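Small items and counter checklist - front room, Zistelholm
Filled in by Agnese Rozīte, January 2, 2020

Okay, my turn with the clipboard again! Same rules as always: I look at the tiles, the card organizer, the little things on it and near it, and I write down whatever bugs me.

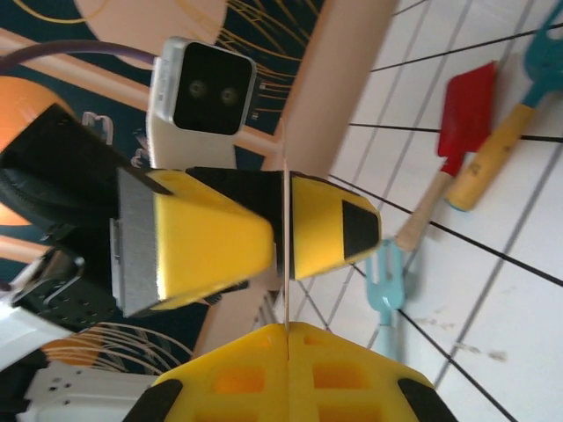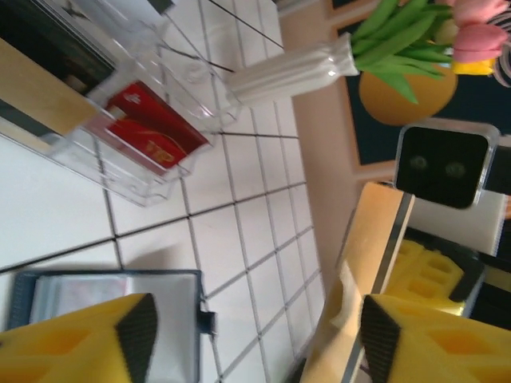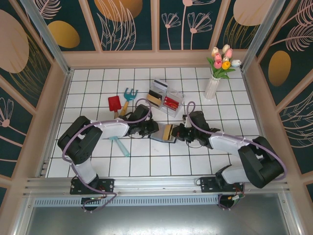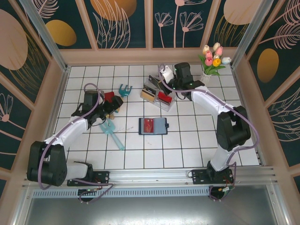
Front room, tiled surface and wall panels. Clear organizer: second, third and last pictures.

1. Tiles and grout - OK
I ran a cloth over the whole thing and nothing caught. The grout is dark anyway, so please check it with your fingers and not just your eyes (I missed a chip that way last May and Ivars still brings it up).

2. Clear organizer - OK, with a note
No sharp corners that I could feel. It slides, though! I'd like 2 more of those rubber dots from Lūse under it, and if the drawer's empty I can order a sheet of 36.

3. Cards and wallet-type items - COMMENT
The red one sits at an angle in the second picture. I don't mind that, but nothing should stick out far enough to snag a sleeve. In the last picture there's a red card in the left half of the open navy holder and the right half is empty. Fine by me, just close the holder when you're done with it.

4. Vase and tulips - WATCH
I love the pink ones, and there's a yellow one peeking out too. Still, a vase near cards makes me twitchy. Keep it 6 inches from the organizer and wipe any drips right away. Suvden makes a flat tray that would do the job, if anyone feels like spending money.

5. Small garden tools - COMMENT
The red shovel and the teal rake are in the third picture. Turn the tines down when you put the rake away, please - I've been poked before.

6. Cables - OK
Purple ones checked by hand from end to end, no nicks.

7. Wall panels - OK
Wiped with the Dorico spray, 3 squirts on the cloth, never straight on the print.

Still open: dots for item 2, tray for item 4. Ivars Ots has the next round, and the pen is back on its string.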